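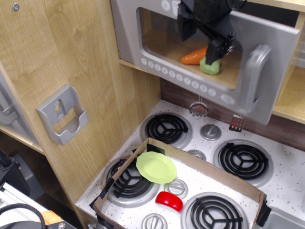

玩具微波炉,数字键从1排到9,里面一颗浅绿色的菜。

替剩菜说几句话

上个月我在饭桌上跟人吵了一架,起因是半碗红烧茄子。

事情是这样的,周丽华来我家吃饭,吃完她顺手就把剩下的半碗茄子往垃圾桶里倒,动作特别麻利,我从厨房冲出来都没拦住。我说你干嘛,她说都剩这么点了,留着干嘛。我说明天中午我拌面吃啊!她看我的眼神就像看一个正在翻垃圾桶的人(虽然我当时确实考虑了一秒钟)。然后我们就吵起来了,从茄子吵到隔夜菜,从隔夜菜吵到她婆婆,最后吵到我是不是过得太省。

我不省。我一个月买书和买咖啡豆的钱加起来说出来挺丢人的。可我就是爱吃剩菜,而且我觉得这个爱好一直被人看低了,被当成一种穷日子留下来的毛病,或者老人家改不掉的坏习惯。我想正经替它说几句话。

先说好吃。有些菜第二天就是比第一天好吃,这事做饭的人都知道,可请客的时候谁也不敢端一盘隔夜的上桌。红烧肉,咖喱,卤牛腱,炖萝卜,酸菜粉丝,都是这样。味道要慢慢往里走,刚出锅的时候咸是咸、甜是甜,各站各的,放一夜它们才混熟。我妈炖萝卜从来都是头天晚上炖好,关火,盖着,凉透了进冰箱,第二天开饭前再热。小时候我问她为什么不当天吃,她说当天的萝卜还是萝卜,第二天的才是菜。我到三十多岁才明白她在说什么。

茄子尤其如此!茄子这个东西吸油吸汁,刚做好的时候油汪汪的,有点腻,放一夜油凝住了,蒜味和酱味都吃进去,拌一碗面,撒点香菜,我能给你写一首诗。周丽华倒掉的就是这个。我现在想起来还是难受。

再说省事。我白天在家接翻译的活儿,中午最怕的就是做饭,做一顿饭前前后后要搭进去一个多小时,洗菜切菜还好,最烦的是想吃什么。想吃什么这件事的消耗,我觉得没做过饭的人是体会不到的。打开冰箱看见一个盒子,里面是昨天的半份土豆烧鸡,整个人都松下来了。不用想了,昨天的我已经替今天的我想好了。我有时候站在微波炉前面等那一声叮,心里对昨天的自己是真有点感激的。

说到微波炉,我又要多嘴了。我家这台用了好多年,按键上的字磨得差不多,我从头到尾只按过一个键,就是加30秒。不够再按一下,还不够再按一下。什么解冻、爆米花、海鲜、自动烹调,一概没碰过,说明书都不知道去哪儿了。我问过身边的人,潘淑芬跟我一样,也是一路按30秒按到底。她老公不一样,他是那种认认真真输两分十五秒的人,输完还要站在那儿看着它转完。我觉得两种人过日子的路数完全不同,居然也能结婚,而且过得挺好。

很多人说剩菜难吃,我听他们讲下来,一大半是热坏了。米饭干得像沙子,那是你没洒水。洒一小勺水,盖个盘子,中间打个洞,热出来跟新的差不多。饺子皮硬得咬不动,因为饺子压根就不该进微波炉,你下锅煎啊,底下煎出一层脆壳,比煮的还好吃。炸的东西用平底锅或者小烤箱,不放油,慢慢烘。鱼最好别热,凉着吃,或者拆了肉煮粥。青菜嘛……青菜我承认,剩青菜是没救的,颜色发黄,味道也怪,我一般当天就硬撑着吃完。所以做饭的时候青菜少炒点,肉多炖点,这是我们剩菜爱好者的基本功。

肯定有人要讲健康。每次我一提剩菜,马上就有人转一篇文章给我,标题里带个惊叹号。我不是医生,不跟人争这个,我只说我自己家的规矩:吃之前先把要留的拨出来,别等大家筷子都搅过一遍了再留;不烫手了就进冰箱,别在桌上摆一下午;隔一天吃掉,最多两天;热就热透,边上冒泡中间还冰的不算;闻着有一点点不对就扔,这种时候不要讲感情。肉汤和米饭我格外小心,夏天更小心。家里有小孩老人或者肠胃弱的,那就再严一点。我觉得这些做到了,剩菜就是一顿很正经的饭。

倒是有一种人我不能理解,剩菜是留了,盒子也盖了,塞到冰箱最里面,然后就再也不看一眼,等到有一天打开一看,长毛了,心安理得地扔掉。这不叫留剩菜,这叫把垃圾存几天。我婆婆家那个冰箱就是,里头的东西都没有名字,一袋一袋的,谁也说不出是什么、什么时候的。过年我去帮忙找一块姜,翻出来一坨黑的,全家围着讨论了半天,最后公公说可能是当归。也可能不是。

说到底还是怎么放、怎么盛的问题。我一直主张剩菜要好好装盘。别端着保鲜盒站在水池边上扒拉,盒盖还夹在胳膊底下,那样吃什么都像是在应付。你把它倒进一个像样的盘子里,旁边放两片黄瓜,哪怕就切一个番茄,坐下来,它就是一顿饭了。潘淑芬笑我说一个人吃饭还摆盘,给谁看呢。给我自己看啊!我又不是外人。 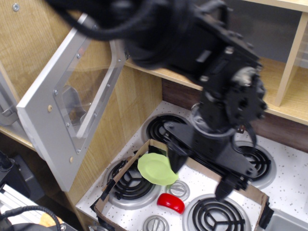

碗盘这东西,我觉得也该替它们讲讲理,因为现在大家都不怎么买了,要么用外卖盒,要么一套白的用到底。我喜欢杂的。我家的盘子没有哪几个是一套的,有结婚时人家送的,有旅游背回来的,有搬家时朋友不要了塞给我的。什么菜配什么盘子,我心里有一本账,红烧的放白盘,凉拌的放蓝边碗,番茄炒蛋要放浅绿色的盘子,红的黄的搁在淡淡的绿上面,隔夜的也显得精神。看看那个纸箱里斜搁着的浅绿盘子就知道我的意思了,箱子边上还贴着黑胶带,纸壳一个,可那一小块圆圆的红往绿盘子旁边一落,颜色立刻就起来了。我每次搬家也是这样,锅碗瓢盆往浅纸箱里一放,到了新地方先翻出来的永远是盘子,床还没铺,先找盘子吃饭。

搬家那阵子是我吃剩菜吃得最香的时候。有一年一月,冷得要命,我从城西搬到城东,燃气还没通,就一个插座能用。搬家前一晚我把冰箱清空了,所有剩下的东西倒进一口锅里煮成一大锅:半颗白菜,几个肉丸子,一点粉条,昨天的排骨汤,还有两块不知道怎么剩下来的豆腐。钱浩贤来帮我搬书,搬到晚上八点多,两个人坐在纸箱上,一人一碗,用微波炉热的,热得我舌头都烫麻了。他到现在还问我那锅东西怎么做的,我说那个做不出来,那得先过一个礼拜日子才攒得出来。他以为我小气不肯教。

我是认真的。剩菜好玩就好玩在这儿,它没有菜谱。你上周吃了什么,今天才可能吃到什么。周末煮了火锅,剩的汤底就能下面;做了春卷,剩的馅就能炒饭;昨天懒得去皮的那半个南瓜,今天蒸烂了拌进粥里。我特别佩服那种能把三样毫不相干的剩菜变成一样新菜的人,我妈就是,我差远了。我有一次把剩的糖醋里脊和剩的番茄意面炒在一块儿,觉得都是酸甜口嘛,总不会错到哪里去。那盘东西我先生吃了一口,很礼貌地放下筷子,说他其实不太饿。

我认识一个法国人,科朗坦·肖万,以前一起做过翻译项目,他跟我讲他们家也这样,周日烤一只鸡,周一拿鸡肉夹面包,周二骨头煮汤,汤里再扔些蔫了的蔬菜。他奶奶管煮汤那天叫“冰箱的生日”,我也不知道是他奶奶发明的还是他翻译得不对。反正我听了觉得特别亲。你看,隔着那么远,两家的老太太在厨房里干的是同一件事,连骂人浪费的口气估计都差不多。

后来我就想,为什么到我们这一代,剩菜变得有点见不得人了?外卖肯定算一个原因。手机点两下,热的送到门口,谁还去惦记冰箱里那半碗。外卖又喜欢凑满减,本来想吃一碗面,为了减那几块钱多点了一份鸡翅,鸡翅吃不完,扔掉。我自己也这么干过,还不止一次,扔的时候还安慰自己说反正是白送的。哪里白送了!

还有一个原因我说出来可能有人不爱听,就是请客的面子。我们这里请人吃饭,桌上光了盘,主人是要脸红的,好像没让人吃饱。所以一定要多做,多点,多到谁都吃不下为止。这个我不反对,热闹嘛,我也喜欢一桌子满满当当。可是多做了,后面那一半也得跟上啊,吃不完大家分一分带走,以前办酒席不都这样吗?我小时候跟外婆去吃席,外婆包里永远叠着几个干净塑料袋,散席的时候一桌阿姨手脚飞快,谁家拿肘子谁家拿丸子,心里都有数。我那时候嫌丢脸,躲在柱子后面装不认识她。现在我出门吃饭,包里也放着一个折叠的饭盒。我女儿已经开始躲柱子后面了。

顺便说一句打包,饭店给的那种薄盒子真的不行,一烫就软,汤漏一包。自己带一个,深一点的,盖子带扣的。服务员有时候会愣一下,然后就很高兴地帮你装,我还碰到过一位大姐,特意把盘底那点汁也给我刮进去了,说这个拌饭最好吃。懂行的人!我当场就想跟她交朋友。

也不是什么都值得留。我不想把自己说成那种一粒米都不放过的人,那种人跟他一起吃饭也挺累的。我有个远房姑父就是,别人碗里剩一口他都要盯着,筷子还没放下他就开始讲当年,一桌人吃得战战兢兢,小孩子看见他就说饱了。剩菜要留得高高兴兴的才有意思。你不爱吃的,做坏了的,本来就难吃的,放一夜它也不会变好吃,别勉强。我那盘糖醋里脊意面,当天晚上就扔了,我一点都没犹豫。

我也不赞成家里永远是一个人在吃剩的。这个我得多说两句,因为我见过太多了。热菜上桌,先生小孩吃新炒的,妈妈坐在边上默默吃昨天那盘,问她她就说我爱吃这个。有的是真爱吃(比如我),有的真不是。我妈就说了一辈子她爱吃鱼头,后来我们兄妹几个长大了,带她下馆子,让她随便点,她点了一份鱼片。所以我们家现在的规矩是,要吃剩的一起吃,一人分一点,新菜旧菜都摆在中间,不许有人单独端着一个小碗。刚开始我先生还不习惯,他从小家里就是他妈包圆的,现在好了,他还会抢,上次那点卤蛋就是他抢走的。

至于周丽华,我们后来和好了,本来也没真生气。前几天她发消息问我,炖羊肉剩了一盆,问我能放冰箱几天,怎么热才不膻。我给她回了很长的一段,从撇油写到加白萝卜,又写到最后那点汤可以泡饼,写完了自己都饿了。她回我两个字:啰嗦。

过了一会儿又发来一句,问饼要烙的还是买的就行。我说买的就行,掰小一点。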